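The snack box goes on a trip
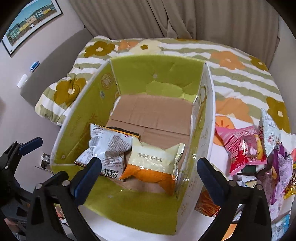
The green box, with some snacks already inside. The quilt behind is from the guest room.

In my family nobody travels without a box of food. My mother did it when we went to her sister, my grandmother did it when she went to the dentist in the next town, and now I do it too, although I live ten minutes by foot from a supermarket and my friends laugh at me.

This October we are going for a long weekend to a small house near a lake. We are five persons: me, Simin, Heikki, Efthymia and Kyrylo, who drives because he is the only one who likes it. The house has a kitchen, but Heikki was there before and he told us that the nearest shop closes at six in the evening and sells mostly fishing things and frozen bread. So I said that I will take care of the snacks. I have said this every year, and every year I pack too much, and every year we come back with an empty box.

I want to write how I do it, because Simin asked me to explain it to her sister and I found that it takes longer than one message.

First, the box. For a long time I used shopping bags, and I don't recommend them. A bag falls over in the car, the chips go to the bottom and somebody puts a backpack on it. A cardboard box stands on its own. You can put it between two seats or on somebody's knees, and when you arrive you put it on the table and it is already a kind of serving dish. I keep good boxes under my bed, and my good box now is the green one. It is green on the inside, which I like very much. Usually a box is brown inside and looks sad. It has some scratches on the walls, and in one place the green is lighter and uneven. The bottom is plain brown cardboard with the seam going across, so I always check this seam before I begin. One time, with another box, I did not check, and I carried two jars of pickles through the door of my old building, and only one jar arrived to the car. Since then I put tape on the outside, one strip along the seam and two strips across it.

I pack in the guest room, on the little table with the white covering next to the bed. The kitchen would be more logical, I know. But in the kitchen I begin to cook something, and then I answer the phone, and then the packing takes all the evening. In the guest room there is only the bed, and I can put everything on the quilt in groups before it goes into the box. My groups are very simple: salty, sweet, and things that can break.

The light bags should go in at the end, this is the normal rule. I do it in a different way. I put one or two bags of chips in the box at the beginning and leave them there while I think. In this way I can see how much place they take, and I am not lying to myself. A chip bag is mostly air and it looks small on the bed, but in the box it takes a whole corner. When I know how much space is left I take them out again, I put the heavy things down, and the bags go back on top. Efthymia says this is double work. She is right, but I never have a crushed bag.

About the snacks. I buy most of them in the Asian grocery near my work, where the owner puts new things beside the cash desk to tempt people like me. I can't read Chinese, so I choose with the eyes. The puffy packet in orange and cream, with the small label of Chinese characters on it, I picked only for the colors. I like to have at least one packet that is a surprise for all of us. Last year the surprise was dried squid, and Kyrylo opened it in the car with the windows closed. We don't speak about it too much.

The white and silver bag is for sharing on the first evening. It is a bit crumpled already. It does not matter, the taste is the same and we will eat it from a bowl.

What else goes into the box, when I finish:

Sunflower seeds, 200 grams, in a jar with a screw top
A pack of rye crackers for Heikki, who does not eat sweet things
10 tea bags in an envelope (black tea only, the house has mint in the garden)
Dried apricots
Two bars of dark chocolate, hidden below the crackers
One kitchen towel, folded flat
Clothespins for closing the open bags
A small bag for the garbage

The kitchen towel is my mother's idea. It goes on the very top, and it keeps everything quiet when the road is bad. When we arrive it is a tablecloth, and on the last day it cleans the table. The clothespins are my own idea and I am quite proud of it. Before, I used rubber bands, but they break or they disappear, and then you find one in your pocket in spring.

I don't put fruit in this box. Apples are heavy and they roll, and bananas make all the other things smell like banana. Fruit travels in a separate bag at my feet. Also no drinks. A bottle can leak very slowly, and you notice only when you lift the box and the bottom stays in the car.

There is one more question, which is how full the box should be. I used to fill it until the top and then push the flaps down with my elbow. Now I stop when there is still the width of a hand between the food and the edge. In the first hour of driving somebody always says, wait, I have also some cookies, and then they want to put them somewhere. Simin promised already to bring the ones with sesame that she bakes with her aunt, and they must go on top of everything, in their own tin.

I also wrote to my old neighbor Simão Esteves, who taught me many years ago to tie a box with string. He makes one loop the long way, one loop the short way, and a knot in the middle which opens when you pull one end. I tried it last night three times. My knot opens also when you don't pull it, so I think I will stay with tape for this trip and ask him again when I see him.

If you pack for more people than we are, I would take two smaller boxes and not one enormous. The person who carries it will thank you, especially if there are stairs. And write something on the side with a marker. I write FOOD, and below it, NOT UNDER THE SUITCASE, and people mostly respect it.

We leave at seven in the morning. Kyrylo wants to leave at six, but he will wait, because the box is with me.

If you have a good salty snack that survives a long drive, please leave me a comment. I still have a bit of space on the left side, next to the seeds.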